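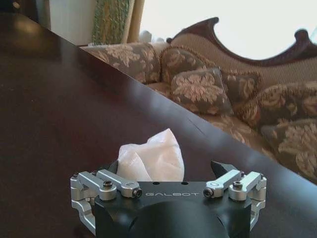
Search Search this encyclopedia

Kumsa (software)

Kumsa is a grasp supervision program for robots with two-fingered grippers. It sits between the motion planner and the gripper controller and decides, many times a second, whether the hand is holding what it was told to hold. It was written at the Koltwood laboratory in Nonthorpe and is used mainly in research on household tasks, in particular the handling of thin, soft items such as tissues, napkins and cleaning cloths.

Background

The first version was written by Zewditu Gidey and Tibor Gulyás as a replacement for a set of fixed thresholds in the laboratory's older control code. The older code treated a grasp as successful when the fingers stopped before reaching their fully closed position. This worked well for cups and boxes. A sheet of tissue paper, however, compresses to almost nothing, and the fingers close on it nearly as far as they close on air. The old program therefore reported a failed grasp and opened the hand, dropping an item that it had in fact picked up.

Gidey and Gulyás proposed that finger position should be only one source of evidence among several. Their design note, circulated inside the laboratory in September, set out the division between perception, estimation and recovery that the program still follows. Hiwot Lemma joined the work shortly afterwards and wrote most of the perception code.

Design

Kumsa is made up of 3 processes which exchange messages over a shared bus.

The perception process reads the wrist camera and separates each image into gripper, held item and background. The gripper mask is computed from the known shape of the hand and the current joint readings, so that the metal linkages and finger tips are not mistaken for part of the item. What remains in the region between the fingers is passed to a small segmentation network. Strong daylight from windows and reflections from polished furniture were early sources of error - a pale patch of glare on a dark table can resemble a piece of paper - and the network was retrained with such views included.

The estimation process combines the image result with finger position and motor current. It produces a single value, the hold score, together with one of four states: empty, contact, held and uncertain. The score is updated 12 times a second. A change of state is passed on only when it has lasted for several updates, which prevents the arm from reacting to a single poor image.

The recovery process acts on the state. If a hold becomes uncertain during a movement, the arm slows down and the wrist is turned slightly to give the camera a second view. If the state changes to empty, the planner is told to stop and a search of the area under the hand is begun. Recovery actions are described in plain text files and may be altered without rebuilding the program.

Data and testing

The network supplied with the program was trained on 1,184 labelled grasps. Labelling was supervised by Meron Tamiru, whose written guide deals at length with folded and crumpled material. Under the guide, a sheet that hides one finger from the camera is labelled as a single region, and the hidden finger is not drawn in by hand.

A separate test set of 33 grasps is kept apart from training and was recorded in furnished rooms, with patterned upholstery in many of the backgrounds. Printed fabrics remain the harder case, as their light motifs can be joined by mistake to the edge of a pale item.

Tooling

A replay tool, Drinarby, is distributed with the program. It shows the camera image, the masks and the hold score on a common timeline, and allows a recorded grasp to be run again with different settings. Said Soliman wrote the tool and maintains its file format. Recordings made with the first version of the format must be converted before use.

Limitations

Kumsa assumes that the camera is fixed with respect to the gripper body. Where a mount has shifted, the computed gripper mask no longer fits and the score falls without any change in the grasp. The program does not estimate how many sheets are held, and transparent film is not supported. Grippers with more than two fingers require a new shape file and changes to the estimation process.

See also

Grasp planning
Image segmentation
Wrist-mounted camera

Last revised 2022-06-20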